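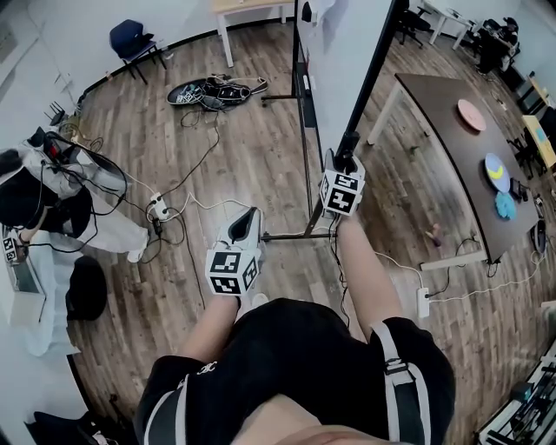 O quadro branco com rodas merece melhor lugar

Durante anos defendi que um quadro branco devia estar aparafusado à parede. Parecia-me a solução séria: fica direito, fica sempre no mesmo sítio e ninguém tropeça nele. Mudei de opinião devagar, depois de partilhar várias salas de trabalho com outras pessoas, e hoje penso que o quadro móvel é das poucas peças de mobiliário que justificam o espaço que ocupam. Com uma condição: que haja chão livre para o mover. É sobre essa condição que quero escrever, porque é aí que quase todas as salas falham.

Um quadro fixo organiza a sala à sua volta. As cadeiras viram-se para ele, a mesa alinha-se por ele e quem chega tarde senta-se no fundo. Para uma aula está muito bem. Para um grupo pequeno que passa a tarde a montar, testar, desmontar e discutir, essa ordem é um estorvo. O trabalho acontece num canto, as notas estão noutro, e ao fim de uma hora já ninguém escreve nada no quadro.

O quadro com rodas vai ter com o trabalho. Pode ficar de lado, em ângulo com a mesa, a servir de divisória entre duas pessoas que fazem coisas diferentes. Pode ser empurrado para junto da janela quando a luz do teto se reflete na superfície. Na Voltulia, onde partilhei sala durante mais de dois anos, tínhamos um que mudava de posição várias vezes por dia. Não era bonito e abanava quando se escrevia com força. Era também o único objeto da sala que toda a gente usava.

O problema está em baixo. A base de um quadro destes é larga por necessidade, senão tombava. As barras saem para os dois lados, quase rentes ao chão, e as rodas são pequenas. Uma roda pequena passa bem sobre um soalho limpo e para em tudo o resto: um cabo, uma tampa de caneta, uma peça de brincar que caiu da mesa. Quem empurra está a olhar para cima, para o que está escrito, e só percebe que há um obstáculo quando o quadro trava e a parte de cima continua.

Os cabos são o caso mais comum. As extensões brancas no chão tornaram-se tão normais que deixámos de as ver. Começa-se com uma, para um carregador. Depois vem outra, porque a primeira não chega ao outro lado da mesa. Ao fim de uns meses a sala tem fios a atravessá-la em diagonal, e cada um deles decide por onde se pode andar. O móvel que tem rodas deixa de as usar, e as pessoas ganham o hábito de levantar os pés sem pensar nisso.

Kazimír Matoušek, com quem discuto estes assuntos há muito tempo, discorda de mim. Para ele, uma sala onde se trabalha a sério tem coisas no chão, e quem arruma demais perde tempo que devia gastar a fazer. Tem alguma razão. Já vi salas impecáveis onde não se produzia nada, e conheço o género de chefe que passa com o dedo pelas prateleiras. Não é isso que proponho. A mesa pode estar cheia. Pratos de plástico de cores diferentes, panos, aparelhos pequenos, o que for preciso para o dia. A desordem em cima de uma mesa só incomoda quem lá está sentado, e resolve-se com o braço. A desordem no chão incomoda toda a gente que passa.

Faço por isso uma distinção que me parece simples. A mesa é de quem a está a usar. O chão é comum. Um saco pousado no meio da sala ocupa o triplo da área que tem, porque obriga a dar a volta. Se do saco ainda saem fios, ocupa tudo até à tomada. Custa muito pouco pô-lo debaixo da mesa ou encostado à parede, e contudo é uma das coisas mais difíceis de conseguir num grupo. Toda a gente acha que vai ser só por cinco minutos.

Também tenho queixas das mesas. As compridas, de tampo escuro e pernas claras, são as que mais aparecem nas salas partilhadas, e percebo porquê: dão lugar a vários, aguentam pancadas e o escuro disfarça as manchas. Mas são quase sempre colocadas a pensar na tomada da parede e não nas pessoas. Fica uma ponta bem servida de eletricidade e a outra a pedir uma extensão, e o fio acaba por descer da esquina, precisamente onde se roda o corpo para contornar a mesa. Uma calha por baixo do tampo resolve isto. Na Voltulia pusemos uma, da Bindico, presa à face de baixo da mesa. Demorou uma hora a montar, com os parafusos errados à primeira, e o cabo deixou de andar pelo chão daquele lado.

Depois há a questão da largura. Ketill Ravn, que durante algum tempo tratou da disposição das salas na Wilness, insistia em deixar 60 centímetros livres de cada lado da base do quadro. Na altura achei exagerado. A sala era pequena e aquele espaço vazio parecia um desperdício, ainda por cima com armários cheios. Acabei por lhe dar razão quando tentámos encostar uma segunda mesa e o quadro passou a ter só uma posição possível. Continuava a ter rodas, mas era um quadro fixo, e pior do que os da parede, porque balançava.

Há quem responda que o assunto se resolve comprando. Um quadro melhor, de rodas maiores, com travão e superfície dos dois lados. Em junho vi um desses por 667 euros e não duvido de que seja bom. Mas as rodas maiores apenas adiam a conversa. Passam por cima de um cabo fino e ficam presas no segundo, e passar por cima de um cabo com um móvel pesado, dia após dia, não faz bem nenhum ao cabo. Com esse dinheiro compravam-se calhas para a sala inteira e ainda sobrava para canetas que escrevam.

Outra objeção, mais séria, é que hoje se escreve pouco à mão e que um ecrã grande faria o mesmo papel. Não faz. Um ecrã precisa de corrente, o que acrescenta mais um fio ao chão, e precisa de alguém que tenha a ligação certa. No quadro escreve quem estiver mais perto. E quando não está a servir para escrever serve para tapar, separar ou segurar uma folha com um íman. Lembro-me de uma sala na Bañez em que o quadro passava meses sem levar uma letra e fazia falta na mesma, porque cortava a corrente de ar da porta.

Uma nota sobre a maneira de o mover, já que vejo fazê-lo mal. Agarra-se pela moldura lateral, a meia altura, e leva-se devagar, de preferência com alguém do outro lado se o espaço for apertado. Empurrar pelo topo é pedir que incline. Puxar às arrecuas, com as barras da base à altura dos tornozelos, é como se ganham as nódoas negras que depois se atribuem à mesa. E antes de começar olha-se para o chão, para o caminho todo, e apanha-se o que lá estiver - o brinquedo, a peça verde minúscula que ninguém sabe de onde veio, a ponta do cabo.

Matoušek diz que isto é mania minha e que as pessoas se desenrascam. Desenrascam-se, sim. Contornam, saltam, levantam a base com o pé, e passado um tempo desistem de mexer no quadro e escrevem em papéis soltos. Eu preferia que se perdessem dois minutos ao fim da tarde a enrolar os cabos que não ficam a carregar nada. Na sala onde trabalho agora fazemo-lo quase sempre. Falta-nos a calha do lado da porta, que está encomendada, e até lá o quadro só anda na outra metade da sala.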